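Minutes of the upstairs users' meeting, Treltudia building
7/17/23
Present: Regula Ortner, Sang-wook So, Panagiotis Stoyanova, Despina Stojanovska and me (Krešimir Pavlović, taking the minutes again, so blame me for spelling). No apologies received.

1. Last minutes
Agreed, with one correction. I had written that Panagiotis wanted the blinds removed. He wanted them repaired. Sorry, Panagiotis!

2. The long table
We spent most of the meeting on this, which I half expected. Regula started by saying how much she likes having one big wooden table up on the gallery, and that she'd hate to see it swapped for those little desks they have downstairs. Everyone agreed with that bit. The trouble is that it has become the place where everything lands - leads, parcels, somebody's lunch - and whoever books it has to clear up before they can start.

Sang-wook asked if we could have a rule that the table is left clear at the end of each booking, apart from the flowers. Despina said we already have that rule, it's on the sheet by the stairs, and she has the sheet to prove it. We looked at the sheet. She's right. It's in very small print, so I've said I'll make a bigger one.

The wood also needs oiling. Panagiotis has had a price from Campos of 486 for the table and the handrail together, or he can get the oil for 78 and do the table himself over two evenings. We went for the second one. He'd like a helper, and I said I'd do one evening (I'm not promising both).

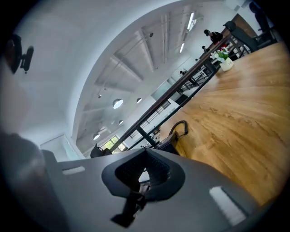
Regula asked whether the oil would smell, and Panagiotis said yes, for a day or so, and that we should keep the table unbooked until it has gone. He'll pick the dates once he has the tin in his hands.

ACTION: Panagiotis to buy the oil. Krešimir to redo the sheet.

3. Flowers
Short one. We all like the white flowers and want to carry on having some on the table. Despina has been getting them from the stall near the station and would be glad if somebody took a turn. Sang-wook will do next month. Regula asked that they stay up the far end, well away from cables and elbows, and there was a bit of a chat about whether a heavier pot would be safer. Left as it is for now.

ACTION: Sang-wook to do flowers.

4. Chairs
The black office chairs keep wandering. People wheel them over to the railing to talk to someone, and then they stay there, and the walkway gets narrow. We're going to try having them pushed in at the table whenever they're not being sat on, with any extras kept on the left side where the floor is widest. Despina thinks this will last a week. I'm more hopeful!

Regula has also had a quote from Nender for new chairs, the whole lot replaced, at 2562. There was some sucking of teeth. Sang-wook tried one of theirs in the showroom and thought it was comfy but no better than what we've got. We'll come back to it in October, when we know what's left in the pot.
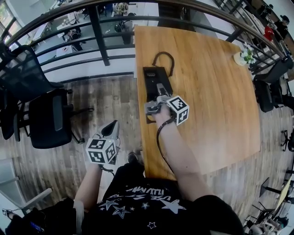

While we were on furniture, Panagiotis brought up the casters and the plank floor. He says a couple of the chairs are leaving marks, and soft casters from Anen would come to 151 for enough to do the chairs on the gallery. That seemed a sensible thing to spend on while we wait, and we said yes to it without much fuss. Regula wants the old ones kept in a bag in the cupboard in case the new ones are rubbish.

ACTION: Panagiotis to order casters. Regula to let Nender know it's a "not yet".

5. Noise
Sound carries straight through the railing to the desks on the lower floor, and it comes up just as well. Despina passed on a polite grumble from downstairs over phone calls taken while leaning on the handrail. I think I may be one of the guilty ones. Please take calls in the small room, or at least step back from the edge.

Sang-wook wondered about hanging something on the railing to soak up the noise, but we'd lose the view down and most of the light, and Regula was dead against it. Not taken further.

6. Any other business
The kettle is furring up. Despina has descaler at home and will bring it.
Regula has found a grey scarf. It's on the hook by the stairs.

Next meeting after the table has been oiled, date to be sent round by me.

K.P.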